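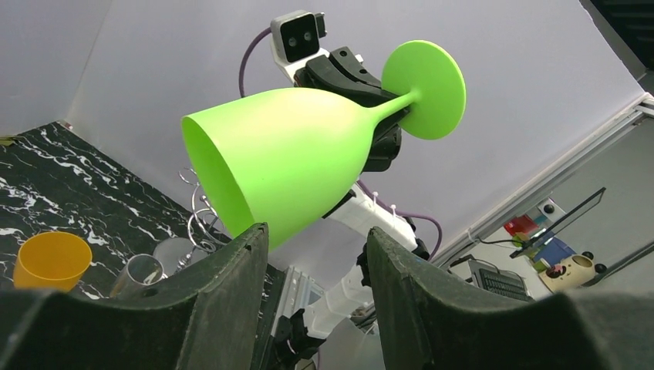
Looking after toothbrushes, night guards and the rest of the bathroom shelf

We're a house of four, and every one of us has something that goes in the mouth and needs cleaning. Two night guards, one retainer, an electric brush with shared heads in different colours, and a water flosser that I bought on special in Cusville and then ignored for most of a year. I've made a mess of looking after all of them at one time or another, so these are the habits that have stuck.

Check with your own dentist if yours came with particular instructions. Mine gave me a printed sheet and I lost it, then had to ring up and ask for another one, a bit sheepishly.

Night guards and retainers

Cool or lukewarm water, always. I once rinsed my guard under the hot tap on a cold morning and it never sat properly on the back teeth again. Replacing it cost me $795, so you can imagine how careful I am now.

Brush it with a soft brush and a drop of plain dish soap, the unscented kind if you can find it. I don't use toothpaste on mine, as a lot of them are gritty enough to leave fine scratches, and then the scratches go cloudy. Rinse it really well or you'll be tasting lemon at midnight.

For a deeper clean I do a soak with a denture tablet on Sundays, in a mug that's kept for that and nothing else. Read the packet for the time. Longer isn't better, and I've gone off leaving things in overnight.

Let it air dry before it goes in the case. The case needs a wash too! I forgot about mine for months (I won't describe it). Now it goes through the soapy water with the guard and sits open on the windowsill.

Keep it away from the dog. Ours found a retainer on a bedside table in May and had a lovely time.

The brush holder

If you've got one of those holders with holes in the top and a closed cup underneath, have a look in the bottom. Grey sludge. I swapped ours for an open wire rack from Vesier, the homewares place next to the chemist, and the drips just go into the sink.

If you'd like to keep your closed one, tip it out every couple of days and give it a scrub with a bottle brush. A folded bit of paper towel in the bottom helps in between.

Store brushes standing up, with a bit of space between the heads. Travel caps are fine for the trip, but take them off when you get there so the bristles can dry out.

Electric brush handles

Pull the head off and look at the metal post. There'll be a ring of white gunk around it, and probably more inside the head itself. I wipe the post with a damp cloth and dig out the seam with an old soft brush — one with a bit of nail polish on the handle, so it doesn't find its way back into the rack.

Unplug the charger before you clean it. I know that sounds obvious.

Hard water and the flosser

We're on bore water out at Skevwood and everything furs up. When the flosser started losing pressure I ran a weak mix of white vinegar and warm water through it, let it stand a bit, then ran two full tanks of clean water after. It came good straight away. Check your manual first, though, as some makers don't want vinegar in there.

Empty the tank after each use and leave the lid up.

Old brushes

When the bristles splay, the brush retires to the laundry. They're brilliant for tap bases, shoe soles, window tracks and the hinge side of the toilet seat. I keep mine in a Mabaso biscuit tin under the trough, and when I last sorted it there were 23 in there, so maybe I need to start throwing a few out.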